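31 December 2021
Notebook, hand-held gripper demos, cap-on-rack task
Entry by L. Rangel

Last entry of the year, so it covers the data count, the pad problem, and what I want settled before anyone collects again.

Where the set stands. We have 1,051 demonstrations of the cap task that passed the first filter (both wrist cameras tracking from start to finish, no dropped frames longer than the limit, cap ends in the goal region). The target for the Karagiannis comparison was 2,000. We are not going to get there by the original date and I would sooner say so now than pad the set with bad episodes. The comparison was supposed to be two-handed policy trained on hand-held data only, against the same policy with the teleop episodes from Dalelcombe mixed in at a fixed ratio. That can still go ahead with a smaller set if both arms of the comparison use the same number.

Task as written in the protocol, for whoever picks this up in February: cap starts in front of the clear peg rack, crumpled, any orientation. Left gripper takes the brim, right gripper takes the crown fabric. Lift together, open the cap a little, set it down over the pegs so that it stays when both grippers let go. Operator starts and ends with both grippers in view of the head camera. No talking about the task in the room while recording, the audio sync needs the two clicks at the start and nothing else near them.

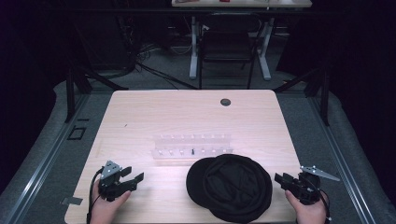
Cap task, head view. Left gripper at the brim side, right gripper at the crown.

The rack stays where it is for the whole block. We randomize the cap, not the rack. I know the Prangate people randomize both, but with our table size the right hand runs out of reach if the rack goes far back, and then people start leaning and the head camera loses the left gripper. Cables: both run off the front edge of the table. Keep them that way. When the left one was routed over the back it caught on the rack twice in one session and those episodes had to go.

Now the result I wanted to write down.

I split the accepted episodes by pad age. The log has a line for each pad change, but it was only filled in properly for the second half of the set, so the first half is out of this. Within the second half I took 300 episodes recorded on fresh pads and 300 recorded late in the pad's life. Same operators in both groups, same cap, same start distribution as near as I can make it. Trained one policy on each with identical settings and ran them on the arms with fresh pads on the robot side.

The policy from fresh-pad data closes on the brim and lifts. Misses look like ordinary misses, mostly the right side getting too thin a pinch of fabric. The policy from late-pad data does something else. It closes, pauses, opens slightly, closes again, and often slides the gripper forward along the fabric before lifting. I watched this several times before I went back to the demonstrations. The operators do it too. Once the pad gets ragged they stop trusting the first grasp and re-grip, and they push the fingers in deeper so that the fabric is held by the hard plastic behind the pad. It is not in the protocol and no one was told to do it. Lindalva from last month did it as well, I found my own episodes in there.

So the filter passes these episodes (cap ends in the goal region, tracking is fine) but they teach a different grasp. On the robot the re-grip costs time and the forward slide pushes the cap into the rack. With the cap against the rack the left side has no room for the brim and the lift comes out lopsided.

I counted re-grips in the late group using the finger width signal: any close, open by more than the threshold, close again before the cap leaves the table. 119 of the 300 have at least one. I have not run the same count on the fresh group with the final threshold yet. The earlier pass used a looser one that also picked up finger jitter, so I am leaving its number out of here to keep it from being quoted.

State of the hardware. The pads on this gripper are past use. Left pad is dull and scuffed with frayed bits along the bottom, and might have been kept going a while. Right pad is torn in layers and the flaps fold out and droop. There is brownish-grey dust or residue along the seams, and a curled scrap hanging under the block.
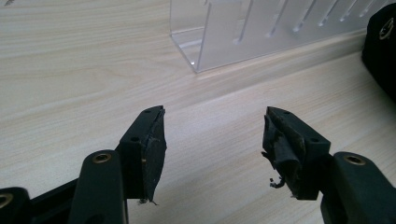
What bothers me about uneven wear is that the two fingers no longer meet the way the model assumes. Finger width is read from the arms, and the pad thickness is a constant in the config. If one pad has lost material and the other has a flap folded over, closed on nothing and closed on thin fabric can give the same reading. That may account for part of the re-gripping in the policy, separate from what the operators do with their hands. I don't have a clean way to separate the two from the existing data. A possible test: take the late group, cut every episode so that only the last close before lift is kept, and retrain. If the pause and slide are still there, the width signal is to blame for at least some of it. If they go away, it is the operators. Putting this down as the first job after the break.

A second test that costs more: record a small block with pads worn on purpose on one finger only. Left fresh, right worn, then swapped. I would only do this if the first test is unclear.

Pad material. The Zidberg sheet is what we have used up to now. It grips the cap fabric well when new. The trouble is the bottom edge, which takes the load every time someone scrapes the table reaching under the cap. Options discussed:

- Same sheet, but stop the pad a little short of the bottom edge of the fingertip block so that the plastic touches the table first. Cheap. Loses some contact on thin folds.
- Thicker sheet. Needs the config constant changed, and the old data would then disagree with the new.
- Same pad, changed on a fixed schedule whether or not it looks bad. No design change at all.

I am going with the third for the rest of this set and trying the first on a spare pair. The fingertip blocks come off with the two screws each, so the swap is quick if the spares are already glued up. Do the gluing the evening before. Last time we glued and mounted in the same hour and the pad crept.

Rules until further notice:

Change both pads on a gripper together, never one.
Write the change in the log with the episode number, before the next recording.
If you catch yourself re-gripping before the lift, stop and discard the episode. Discards are fine.
Look at both wrist views at the start of each block. Anything hanging off a finger, stop and swap.

Filter change. Added a flag for re-grip to the filter script. It does not reject, it only marks. I don't want to throw away episodes on a threshold I picked by looking at plots for one afternoon. Anyone training from the set should say in their notes whether flagged episodes were in or out. Karagiannis comparison: out, on both arms.

Also noticed while going through the videos: in a good number of the early episodes the cap starts with the brim already on the left. Start poses are supposed to be random but people put the cap down the way that makes the next grasp easy. The start pose card exists, please use it. I would like a share of the new episodes with the brim to the right and to the back, and the protocol needs a line about which hand goes first in those cases. My preference is that the nearest hand takes the brim and the other waits.

Open items

- Re-grip count on fresh group, final threshold
- Trimmed late group, retrain, same settings
- Short pad version, one pair, print not needed, only cut
- Ask Dalelcombe how often they change pads on the teleop side and whether they log it
- Head camera calibration file is still the old one on the second machine

Recent entries
Finger width drift after warm-up
Audio click sync, second attempt
Prangate start pose card, how we use it
Cable routing, left and right
Filter script notes
Pad gluing jig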